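Ticket 529: Label printer skips every third label after roll change
Opened by: Nneka Ekwueme, Oakley stockroom
Assigned to: Hafþór Skov
Status: Closed
Opened: 9th February

Nneka Ekwueme wrote:
The label printer at the packing bench has started feeding blanks. It prints two labels fine, then pushes out an empty one, then prints two more. This began when I put in a new roll this morning. The old roll was the last of the Berneletti stock and the new one is from Petov. Both boxes say 200 labels per roll. I have turned the printer off and on and reseated the roll twice. Orders are going out with handwritten labels for now.

Hafþór Skov wrote:
Thanks. Please run the media calibration before anything else. Hold the feed button until the light blinks twice, then let go. It should push out a few labels and stop with the edge of one lined up at the tear bar. Tell me where it stops.
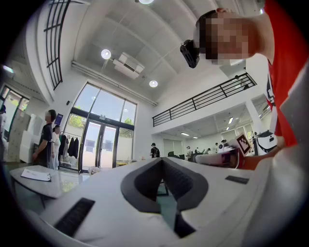
Nneka Ekwueme wrote:
Ran it. It stopped with the edge about 3 mm past the tear bar. Ran it again and got the same thing. Still blanks.

Hafþór Skov wrote:
Then the sensor is probably reading the gap late. Check the label height in the driver settings on the bench PC. The Petov labels may be a slightly different size from the old ones even if the box looks the same. Measure one with a ruler, backing paper not included.

Nneka Ekwueme wrote:
The driver is set to 51 mm. The label measures 48.

Hafþór Skov wrote:
That would do it. Change the height to 48, save it as the default, and calibrate once more. The setting has to be changed under Printing Defaults — the Preferences page only applies to your own login.

Nneka Ekwueme wrote:
Done. Printed a full page of orders with no blanks. Elsie Bickerstaff logged in after me and hers print correctly too. The barcode sits a bit close to the bottom edge but it scans.

Hafþór Skov wrote:
I moved the barcode up in the Vetumness template. Reopen the label screen to pick up the change. I have also asked Beverley Cheetham to put the label height on the reorder form. Closing this.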